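Robot Learning Practical
Handout 4: Gathering demonstrations by hand

In this session each group records examples for the Jindov policy, using the hand-held grippers. You move the gripper yourself, and the camera on it records what the policy will later get as input. Read the whole handout before you start recording.

What counts as one example

An example starts with the fingers open and clear of every object. It ends when the item has been let go and the gripper has been drawn back. Each group records 55 examples of tidying away slippers. Keep each one under 16 seconds. If you drop the item, carry on and mark the example "dropped" in the log.

Setting the table

Change the layout after every 8 examples. Move the bin, turn the slippers and swap the things at the back. Books and soft toys are fine there, as the policy has to learn to leave them alone. Check that the markers on both fingers show in the view, or the finger width cannot be worked out.

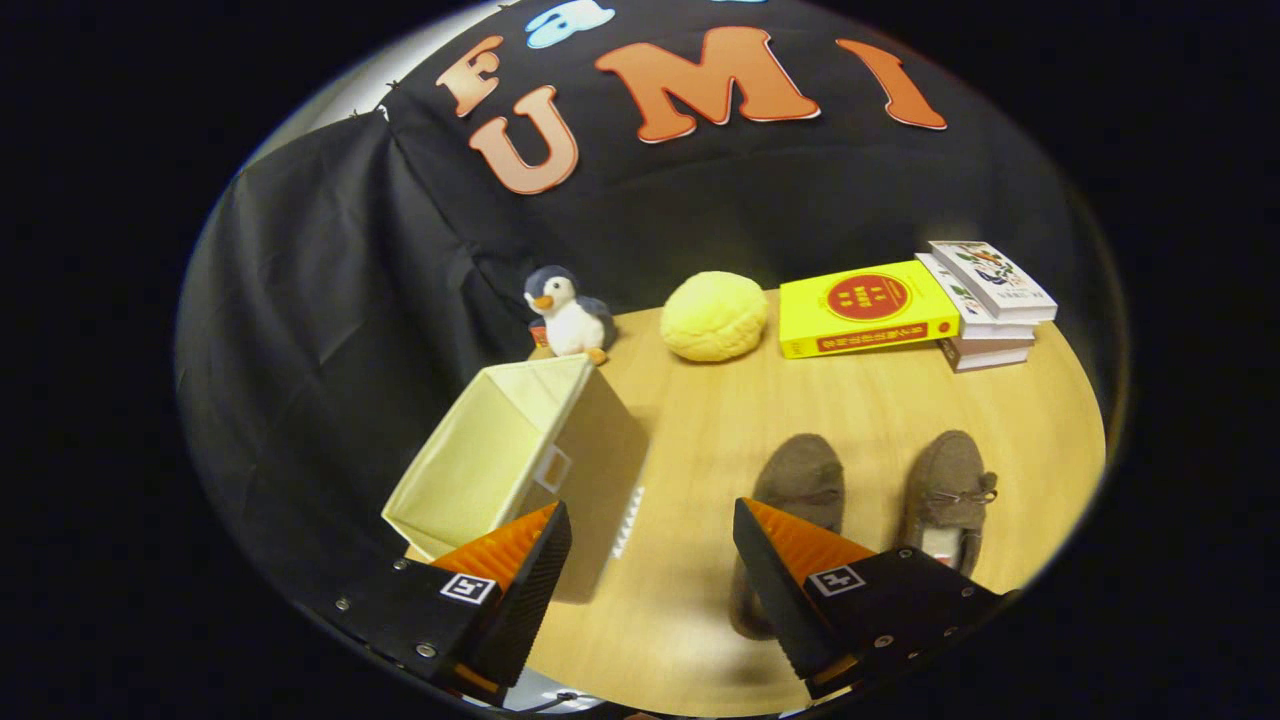
Common faults

Moving too fast blurs the view and the tracking is lost. Closing the fingers before they are level with the slipper teaches a bad grasp. A hand or sleeve in view means the example is thrown out.

Handing in

Copy the files to the Grakolden folder with your log sheet. The pooled set from all groups should come to 4000 examples, and we train on it next week.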